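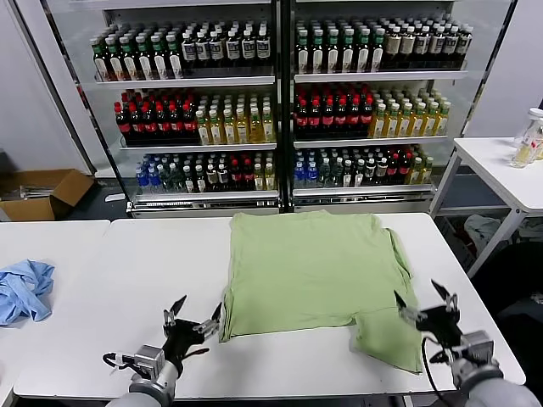
Notebook 7, p. 59

Lurkside, September, just after two. Kettle's on, so I'm writing this up before I forget it all again (see the sorry state of p. 58).

Spent the whole morning on T-shirts. The light green one is my favourite of the Cesorard pile and also the one that behaves worst, so of course it's the one I keep going back to! The body comes down to a decent square without much bother. It's the sleeve that gets me. You turn it down, you smooth it, you look away to write something in here and there it is, flopping out at the bottom corner with a little wrinkly flap like it's waving at you. Left edge lovely and straight, right edge a mess, seam all crumpled and a saggy bit of cloth under it. I'd be quite happy to fold nothing but left sides from now on.

I think the trouble starts right at the beginning. If the shirt isn't pulled square at the shoulders before the first fold, every fold afterwards carries the wonkiness along with it, and the last sleeve has nowhere sensible to go. Tried the Lundance way after that (sleeves in first, then sides to the middle, then hem up to the collar) and it came out tidier but smaller, and it wouldn't sit with the others on the shelf. The old way gives a wider panel. Need to pick one and stick with it, because a stack made of both looks dreadful and tips over.

Things to remember for next time:

Lay it out face down. I did a run face up and the neck bunched.

Smooth from the collar towards the hem, flat hand, no patting. Patting does nothing at all, I've been patting for years.

Sleeve goes all the way in past the side seam. If it's only level with the seam it'll creep back out.

Don't press the fold hard until the whole thing is done.

The white tables are good for this, nice and smooth, although cloth does slide on them if you tug. The rounded edges are a blessing compared with the old bench, which snagged everything. I've been using the table next to the main one for things still to do, and the light blue one is sitting there in a heap as I write. It'll need a proper shake before it goes anywhere near being folded. Might hang it up over lunch and see if that helps.

Timing, for what it's worth: best go on a tee was 60 seconds, and that included having a second try at the sleeve. Goh sheet says to log every shirt by tag, so the last one in is 749. I haven't filled in the column for "finish" yet as I can't decide what counts as neat. Would a shop put it out? Would I put it in my own drawer? Very different answers.

Also, working a few steps from the drinks fridge is doing me no good. All those red-capped cola bottles looking at me through the glass the whole time! Tea first, then the blue one, then the green one again with the sleeve tucked properly past the seam.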